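We finished the small bathroom in February, and since then I've had a string of messages asking what I used to seal the stone. Short answer: Rimlow Stone Sealer, the 500 mL bottle, two coats. The long answer is the rest of this page, and I do go on a bit (I really like this stuff!).

*Last updated 13 Nov 2018*

## Why I was shopping for a sealer at all

I'd wanted a marble sink for years and had been talked out of it by pretty much everyone who has ever owned one. Toothpaste, they said. Hand soap. Anything with lemon in it. I bought one anyway, with the mottled grey-brown pattern and the pale veins, and then lay awake worrying about it.

The first thing I tried was the Kisico spray that the tile shop threw in. It's a lovely easy product to put on, you mist and wipe and you're done, but on my test offcut a drop of coffee had left a ring by the time I'd drunk the rest of the cup. Fine for a windowsill. I wasn't going to trust it with a basin.

So I ordered the Rimlow, and a tub of Kılıçarslan stone paste as well, and did a proper side-by-side on offcuts before going near the real thing.
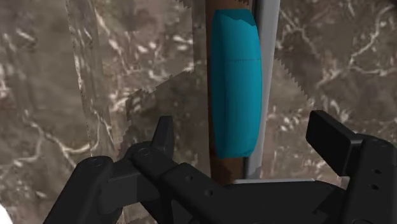 Both of them are penetrating products, so they soak in and don't leave a film on top. That was my one firm rule. I had a topical sealer on a slate hearth in our last house and it peeled like a bad sunburn every winter. Never again.

## Putting it on

The Rimlow goes on with a lint-free cloth. The bottle says to work in small patches, leave it a few minutes, then buff off whatever hasn't soaked in, and I'd add that you want to take "small" seriously. My first patch was as big as a dinner plate and it had started to go tacky at one side before I'd got to the other. Half that size was much more comfortable.

Things I'd do again:

- Clean the stone the day before with a pH-neutral cleaner and let it dry overnight
- Mask the base of the tap with painter's tape
- Open a window (the smell isn't awful, a bit like a new shower curtain, but it hangs around)
- Have more cloths than you think you'll need – I went through 5 on the first coat

The curved rim was the bit I'd been dreading and it was easy. The sealer is thin but it clings, and I had no drips down the side at all. The awkward part was behind the tap, where I ended up wrapping the cloth around an old toothbrush handle.

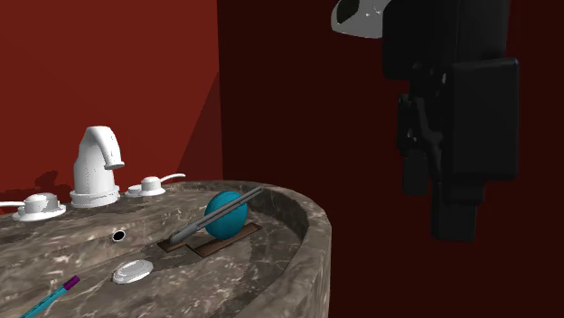
*Veined marble with a white curved-spout tap.*

Second coat went on 90 minutes after the first. You can leave it longer, but the label asks you not to go past four hours. I then kept everybody out of there until the next morning, which was the hardest part of the whole job in a house with one bathroom.

## How it's held up

Really, really well. Water beads up the way it does on a waxed car, and it's still doing that nine months on. Coffee on the test piece wiped off after an hour. So did soy sauce and beetroot juice. Red wine left the faintest shadow after a full night, which I could only find by tilting the offcut toward the window.

The colour didn't shift either. I'd been warned that sealers can darken a stone or give it that permanently damp look, and the Kılıçarslan paste did exactly that on my sample. Some people would love it, as it brings the brown up beautifully, but I'd picked this stone for its chalkier greys and wanted to keep them. If you're after the richer look, the paste is well worth a try. It smells nicer too.

One warning. No sealer stops etching. Vinegar and lemon juice will dull marble no matter what you've rubbed into it, and I have a small cloudy spot on the offcut to prove it. Sealing is for stains. For the acids you just need to keep a cloth handy and be a little bit bossy about it.

## Against dark red walls

Lots of you have asked about the paint as well. It's a deep red from the Clarance range, in their low-sheen bathroom finish, and I'm as happy with it as I am with the sealer. I was scared it would turn the room into a cave. With the grey-green floor and the white fittings it feels snug, and the stone looks so much better next to it than it did next to the builder's white. It took three coats. Tint your undercoat grey and you might get away with two.

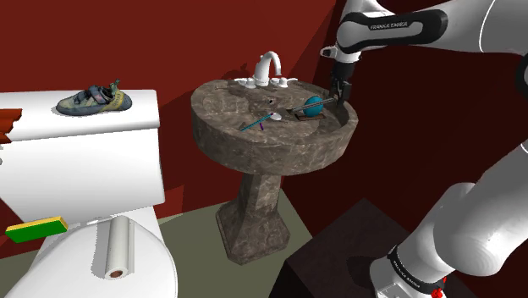

*Pedestal sink in grey-brown marble, with cross-shaped handles.*

## What I'd change

The cap. It's a child-proof one (good!) but it crusts up if you don't wipe the thread, and mine needed pliers by the second coat. The bottle could also do with a see-through strip, as I had no idea how much was left until I shook it. I still have nearly half, so one bottle should see me through the next re-seal with plenty to spare.

It isn't the cheapest on the shelf. The spray costs less than half as much. For a single basin, though, a bottle is going to last for years, and I've stopped hovering when guests brush their teeth.

**Score:** 9/10, and it loses the point for the cap.

**Would I buy it again?** Yes, and I'm already eyeing off the limestone step out the back. If anyone has used it outdoors through a frosty winter, please leave a comment, I'd love to know whether it needs the extra coat.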